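I gave up on the 200 words a day thing in December, and then for some reason I started again, in the mornings, before coffee. The novel is at 2,925 words. I know, I know! But it was at zero for most of last year, so I'm calling it a streak.

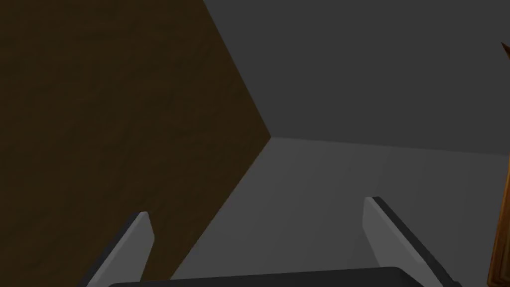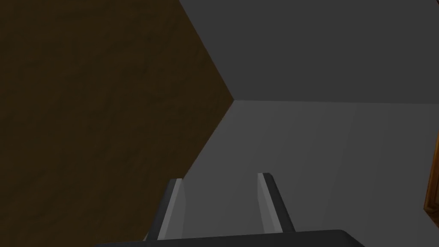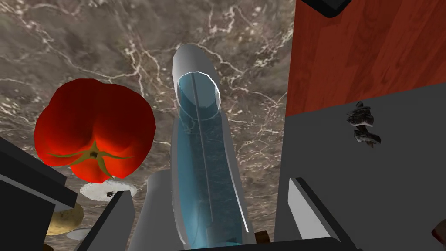 Amparo Toledo wrote in to say that I should quit checking the word count until chapter two is done, and that hers went backward for a month and the book was better for it. Maybe so. I still want to see 3,000 before I cut anything — the part set in Ivedlow is mostly people walking to the ferry, and I like them walking to the ferry. Anyway, chapter two has a title now and one very long sentence.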